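November
by Marama Rewi

Part 2: Setting up the Keritz under-sink water filter

OK, so you've got the old filter out and the cabinet is empty (if it isn't, go back to Part 1, I'll wait). I've put in two of these now, one in my own kitchen and one at my sister's, and the second went a lot faster than the first. I'm going to give you the order I used at my sister's.

Before you start, turn off the cold water valve under the sink and open the faucet until it stops running. Put a towel down. Put a second towel down.

1. Hold the mounting bracket against the side wall of the cabinet and mark the two screw holes with a pencil. You want 9 inches of clear space under the bracket so you can drop the cartridge out later. The Keritz sheet shows it much closer to the floor than that, and I ended up moving mine.

2. Drill your pilot holes and screw the bracket on. Check how thick the cabinet wall is first! My sister's is thin and I had to swap in shorter screws from the junk drawer.

3. Push the filter head onto the bracket until both clips snap. The arrow on top points the way the water goes, so the IN side should be nearest your shutoff valve.

4. Cut the blue tubing to length. Leave a gentle curve in it, and cut it square with a sharp blade. Scissors squash the end and then it drips.

CAUTION: Don't run the tubing behind the dishwasher drain hose where it can rub. If your cabinet is a tight squeeze, use the elbow fitting. I bought a Cokance one for mine and it fit fine.

5. Wet the end of the tube, push it into the IN port, and keep pushing after you think it's done. There's a second little stop in there. Give it a tug. Do the same on the OUT side with the tube that goes up to the faucet. 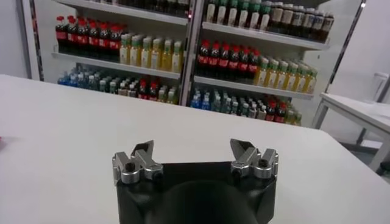

Can I use the hot water line for this?
Stick to cold only. Hot water can soften the tubing and it's rough on the cartridge, and the warranty card rules it out too.

6. Peel the plastic off the cartridge (save the date sticker), push it up into the head and give it a quarter turn to the right. Hand tight is plenty.

7. Open the shutoff valve slowly, with the faucet still open. It'll spit and cough for a bit. Once you've got a steady stream, let it run for 5 minutes and pour the whole lot away. Mine came out gray at first, just carbon dust.

8. Close the faucet and wipe every joint with a dry paper towel. Go make coffee (with the old water, please), come back and wipe again. Any damp spot means that tube needs to go in further.

NOTE: Write the date on the sticker and put it inside the cabinet door. I change my cartridge every 6 months. My sister goes by taste, and we've agreed to stop discussing it.

Part 3 is the leak alarm, which goes on the cabinet floor and takes no tools at all.

Comments

kohlhase_fan: Does the Kohlhase cartridge fit this head? I have three left over.

Marama Rewi: Sadly no, the tabs are in a different place. I tried!

Deb in the valley: The second stop on the tubing!! That was my drip. Thank you.

pipsqueak: Mine still whistles when the faucet is half open. Anyone?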